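Search articles Search Menu

The robot that wants your old computer

Stasa's new paper claims its arm can strip a desktop computer with "near-human reliability". I have read it twice, and I am still looking for the humans.

The method is simple enough. A person guides the arm through each job, software learns from the recordings, and the arm then tries alone. The team logged 500 attempts.
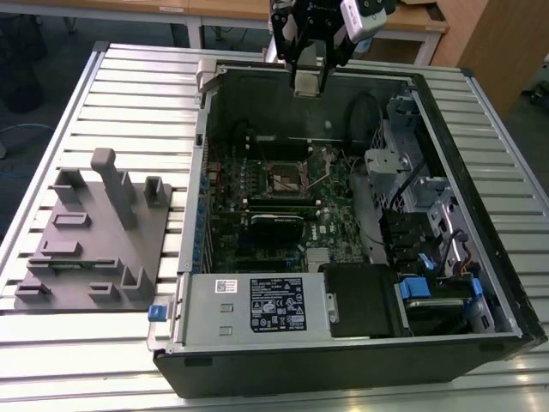 Mechthild Eder, who led the work, is frank about the limits. All the tests used 12 machines of very similar build. "A case we haven't seen is a bad day," she told me in October.

Kasun Howlader, who runs repairs at Vesteck, is less polite. He says his staff meet bent clips and stuck screws every hour, and the paper leaves both out.
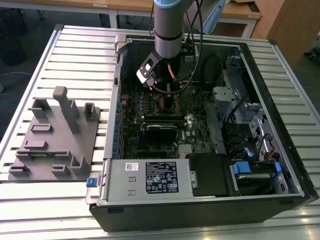
Then there is the scoring. An attempt passed if the part came free within 30 seconds, and up to 5 retries were allowed. Damage was not checked afterwards. For processors, where a bent contact can ruin the board, I would call that a serious gap.
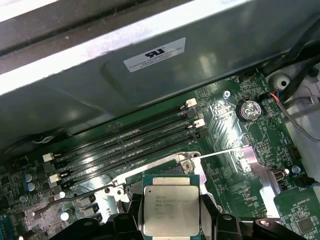 What would change my mind

A blind test on scrap picked by someone else. Eder says one is planned. I'll read that paper too.

Comments (2)

pfister_fan: Five retries? My boss gives me one.

Marnie T: Was the failure data published anywhere?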